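Chain and drivetrain quickies for the home shop

Got asked for these again after the Tuesday ride so typing them up before work. No particular order.

Wipe the chain after every ride. Old t-shirt, backpedal a couple turns, done. Takes less time than finding your other glove.

Lube goes on the inside of the chain, one drop per roller, then let it sit overnight. Wipe off the outside in the morning. If it looks shiny and wet you left too much on and it'll be black by Saturday.

Check wear every 800 miles. I swap mine at 2,000 whether the gauge says so or not – Imtiaz Bhuiyan goes longer and eats cassettes.

Quick link stuck? Shoelace looped thru the rollers either side, pull hard. Proper pliers are better but the lace has got me home.
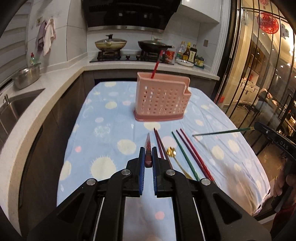
Degreaser – small jar, lid on, shake, leave it 8 minutes. Shake again. Rinse, then dry it completly before any lube goes near it. Pour the used stuff through a coffee filter and you get another 4 washes out of it.

Jockey wheels. Everyone forgets them. Flat screwdriver held against the side while you turn the cranks, the gunk peels off in a ring.

Keep degreaser away from the hubs and bottom bracket. Kuo-hua Shih ruined a nice set of bearings before the Cavomside road race in April, spraying with the bike upside down.

Noise that won't go away? Try the pedals first. Then seatpost, then chainring bolts.

More on brake pads next time, if I get to it.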